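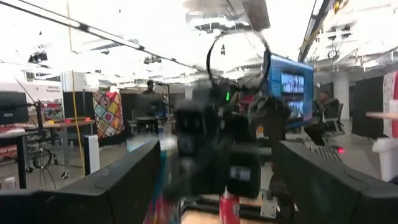
Moving the Lultcombe repair shop - talk notes
April 2021, 20 mins plus questions

Start: thank Keir Matheson for the invite. Say who I am. Eleven years mending other people's radios and lamps, the last two of them in the new place at Drorkstead. Don't do the long version of the flood story, they've heard it.

Main point, say it early: moving a workshop is mostly about deciding where things live. The van is the easy bit.

The old place
- Lultcombe, behind the bakery. One long room, low ceiling, two sockets that worked.
- Rent went up to 1300 a month in September. We'd been paying 1000. Short pause here, let them groan
- everything stacked against the back wall. To get at the solder you moved the kettle, to move the kettle you moved the post
- mention the smell of bread. Miss it

Finding Drorkstead
Saw it in the rain, first thought no. Too big, too bare. Jozef Van Acker walked up and down it with a bit of string and said the benches could go down the middle. He was right, annoyingly. Signed the lease the week after.
If anyone asks about the lease: break clause, get one, read it out loud to someone else before signing. Ours had a line about repainting the front every spring, got that taken out.

The move itself
70 crates. All the same size, borrowed from Flellport (the fruit people, not the printers). Same size matters more than you'd think, they stack, you stop arguing.
Labels on the SHORT end. We did the long end on the first lot and had to turn every single one round in the van. Ask who's done this. Hands up.
Write what's in it and where it's going. "Misc" is banned. Found a misc box last month, it had my good pliers in it and half a packet of mints.
Screws - tip them out, sort them, or leave them behind. Don't move mixed screws. I moved mixed screws

Where things live (slow down here, this is the bit they can use)
- live with it for a fortnight before fixing anything to a wall. We put the shelves up on day one and took them down agian in week three
- things you touch every hour at elbow height. Things you touch once a year up a ladder
- one bench stays clear at closing time. Just one. Jozef wanted all of them clear, lasted four days
- big room problem: you walk miles. Two sets of screwdrivers is cheaper than your knees
- heating!! Warm the corner you're sat in, forget the rest
- customers' stuff gets its own shelf by the door, name and phone number on it, no exceptions, not even for your mum

Picard story - only if time. The old valve radio, carried it over on my lap, wouldn't let it go in the van. Got there, put it down, sat on the lid of the box. Box fine, radio fine, me less so. Gets a laugh if I don't rush it. I always rush it.

What I'd do differently
Tell customers sooner. We put a note on the old door and thougt that'd do. People were still leaving toasters outside the bakery at Christmas.
Change the electric into our name before the day, not after.
Bring chairs in the first load.

Questions. Likely ones: insurance (ring them before you move, not after), how long it took (longer), would I do it again (no, ask Jozef).

Leave the crate list at the back, people can take a copy. Give Keir his clicker back.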